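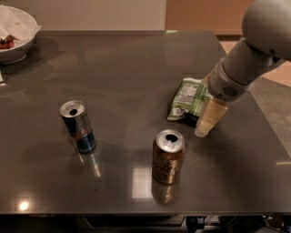 Adjunto 1. Mesa de la sala de descanso, superficie gris oscuro brillante, con latas, bolsa de aperitivo y bol de fresas.

Incidencia: marcas y velo en el tablero de la mesa
Ubicación: sala de descanso, edificio Brito, planta 2
Abierta por: Jussara Holanda
Asignada a: Emerson Lacerda
Prioridad: baja
Estado: resuelta, en seguimiento

Jussara Holanda — 9/16/22
El tablero coge cercos con cualquier lata que se deje encima. Después de pasar el paño queda un velo que se nota sobre todo a contraluz. Lo limpiamos con el multiusos Furham, el mismo de las encimeras. Además la gente deja las latas abiertas y las bolsas de aperitivos hasta el día siguiente. Pido que se mire el tablero y que se diga qué producto hay que usar.

Emerson Lacerda
Recibido. Dos preguntas: ¿los cercos se notan al pasar la uña o son solo de color? ¿El multiusos se aplica puro o diluido?

Jussara Holanda
No se notan con la uña. Se aplica puro, con pulverizador, y no se aclara.

Emerson Lacerda
Entonces es residuo de producto y azúcar seco, el acabado no está dañado. Probar en una esquina:
1. Retirar latas, bolsas y bol. Vaciar las latas en el fregadero antes de tirarlas.
2. Agua templada, unos 300 ml, con 4 gotas de jabón neutro.
3. Paño de microfibra bien escurrido, en pasadas rectas.
4. Segundo paño solo con agua.
5. Secar enseguida con un paño seco.
No usar estropajo ni alcohol.

Jussara Holanda
Hecho en la esquina de la pared. El velo se ha ido. Queda un cerco débil cerca del borde delantero.

Marcelino Peñalver
Para ese cerco, paño húmedo encima cinco minutos y repetir los pasos 4 y 5. En la sala de Gunovgate salió así a la segunda.

Jussara Holanda
Ha salido. He limpiado el resto del tablero igual. El multiusos se queda solo para las encimeras. ¿Se pueden pedir posavasos?

Emerson Lacerda
Pedidos 17 a Drutby, de corcho. La fruta puede seguir en la mesa si está en el bol. Dejo la incidencia en seguimiento hasta que lleguen — avisad aquí si vuelve el velo.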